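Search our site... Go Search Clear

About us

Hi! We're Sundimwood, and if you've landed on this page you probably want to know who we are before you send us an email, so let me have a go at it. I've been writing this page on and off for two years and it keeps getting longer (sorry).

We make practice examples for robots. A company comes to us with a humanoid and a learning system, and the learning system needs to see a job done over and over, done well, with small differences each time. We set up the job, our operators drive the robot through it by hand, and we record the whole thing: joint positions, the view from the head, the view from the side of the room. Then we clean it all up, label it and send it off. One run through a job is what we call an episode, and a normal order is 60 episodes per task, though plenty of people come back for more once they've done a first round of training.

We started out in Malton with one rented room and a lot of extension cords. There are 6 of us now, and everybody drives, including me, including whoever is doing the invoices that month. I think that's a big part of why our recordings are decent! You get a feel for what a good reach looks like when you've fumbled a few hundred of them yourself, and you get much pickier when it's your turn to review somebody else's.

Most of our work is home tasks. Fruit and baskets, plates, shelves, moving a thing from one spot on a table to another spot on the same table. It sounds dull and I promise it isn't, at least not for the first hour. We have a fruit basket task that I'm very fond of, and we use the same white table for all sorts of things besides that.
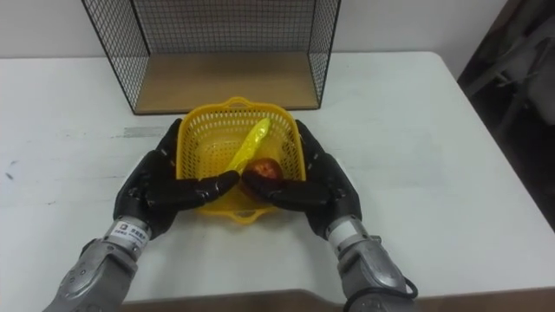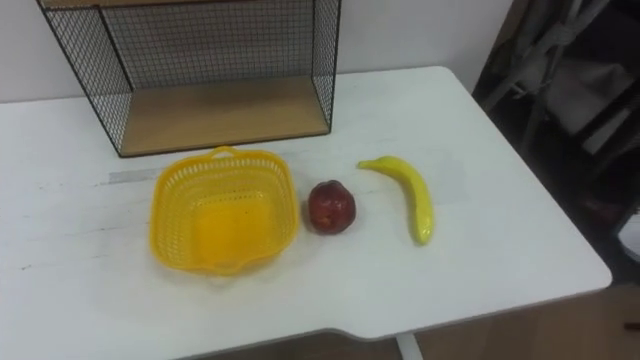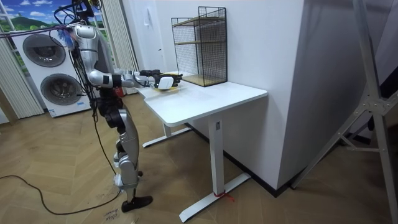
Table work with the black mesh shelf at the back.

The layout matters more than people expect. If the apple always sits in exactly the same place, the model learns the place and forgets to look for the apple, so we move things between episodes. We have a planning sheet called Fikre (it began life as a spreadsheet and it's still mostly a spreadsheet) that tells the operator where each object goes before the next run. Our current version has 73 starting layouts for the table tasks, and you can ask for your own if you have something particular in mind.

The other tool we built is Matent, our review program. It lines up the camera views with the arm data so we can scrub through an episode and mark where each step begins and ends: reach, grasp, lift, place, let go. Two people look at every episode. If they disagree about whether it's a keeper, it goes in a separate folder, and we send you that folder too if you want it. Lots of customers do. A clumsy grasp with a clear label on it can be really useful, and I'd much prefer you had it than have it sitting on a drive in our closet.

A few things people ask about a lot. Yes, you can send us your own objects, just pack them well. Yes, you can come and watch, and you can try driving too (bring comfortable shoes, you'll be standing). No, we don't train the models ourselves, we only make the examples. And no, we don't reuse one customer's recordings for another customer, ever.

We're hoping to open up a second room in October, mostly for two-handed tasks and things with drawers. If you'd like to get a project in before then, write to us soon and tell us three things: what robot you have, what job you want it to learn, and what file format makes your life easiest. If you don't know the last one yet, that's fine, we'll talk it through.

Page updated 20 August 2018

Recent from Sundimwood
- How we label a two-handed grasp
- Fikre: adding your own starting layouts
- What to pack when you ship us objects
- Matent review shortcuts, new list
- Visiting us in Malton

Get our newsletter! We send one when we have something to say. Enter your email to sign up. You can unsubscribe at any time.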